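2018년 1월 15일

생활용품 회사 Hinik이 공유 주방 Whitlock의 조리 작업대에 새 도마를 놓기 시작하였습니다. 두 회사는 지난해부터 작업대 정리 방법을 함께 연구해 왔고, 이번 설치는 그 연구의 첫 번째 결과입니다.

Whitlock은 주방을 시간 단위로 빌려주는 곳입니다. 현재 등록된 이용자는 656명이며, 집에서 반찬을 만들어 판매를 준비하는 사람과 요리 수업을 하는 강사가 많이 이용합니다. 지금까지는 이용자가 자기 도마를 가져오거나 입구의 선반에서 골라서 사용하였습니다. 그런데 크기가 서로 달라서 보관이 어려웠고, 사용 후에 어느 자리로 돌려놓아야 하는지 묻는 이용자도 많았습니다.

새로운 방식에서는 작업대마다 도마의 자리가 정해져 있습니다. 도마는 흰색이고 가장자리에 회색 테두리가 조금 올라와 있습니다. 한쪽에는 긴 타원형의 손잡이 구멍이 있습니다. Whitlock의 운영을 담당하는 Leanne Hartley 씨는 "이용자가 들어왔을 때 바로 일을 시작할 수 있는 작업대를 원했습니다. 도마를 찾는 시간은 짧지만, 수업 시작 전에는 그 시간도 부담이 됩니다"라고 말하였습니다. 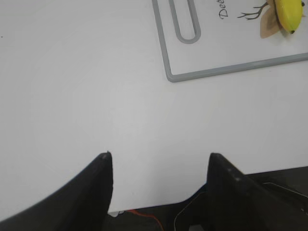

흰색 작업대 위에 놓인 손잡이 구멍 도마. 표면에 필기체 글자가 인쇄되어 있다.

도마와 작업대가 모두 흰색인 것에 대해서는 의견이 나누어졌습니다. 요리 강사 Jeanie Hepburn 씨는 당근이나 시금치를 썰 때 재료가 잘 보여서 수업에 편리하다고 하였습니다. 반면에 빵을 만드는 Beverley Crabtree 씨는 밀가루를 사용하면 남은 가루가 잘 보이지 않아서 닦을 때 더 신경을 써야 한다고 말하였습니다. 다만 회색 테두리가 있으므로 도마의 끝을 구별하는 데에는 문제가 없다고 덧붙였습니다.

Hinik의 제품 담당자 Howard Sedgwick 씨는 이러한 의견을 모아서 다음 제품에 반영할 계획이라고 밝혔습니다. 특히 색이 있는 도마를 원하는 요청이 여러 번 있었다고 합니다. 그러나 색의 종류와 출시 시기는 아직 결정되지 않았습니다.

이용 규칙도 일부 변경됩니다.

- 도마는 사용한 후에 세척하고, 물기를 닦아서 원래의 작업대에 돌려놓습니다.
- 생고기와 생선을 다룰 때는 접수대에서 별도의 도마를 받습니다.
- 개인 도마는 계속 가져올 수 있지만, 주방에 보관할 수는 없습니다.

이번 설치는 먼저 44개의 작업대에서 진행되며, 2층의 제과실은 3월에 추가될 예정입니다. 대여 요금은 변하지 않습니다. 입구의 선반은 당분간 그대로 두고, 제과실 설치가 끝난 다음에 냄비와 큰 그릇을 보관하는 장소로 바꿀 것이라고 Whitlock은 설명하였습니다.

새 규칙에 대한 안내문은 각 작업대 옆에서 볼 수 있습니다. 예약 변경이나 도마에 관한 의견은 접수대의 Sheila Furnival 씨에게 전달하면 됩니다.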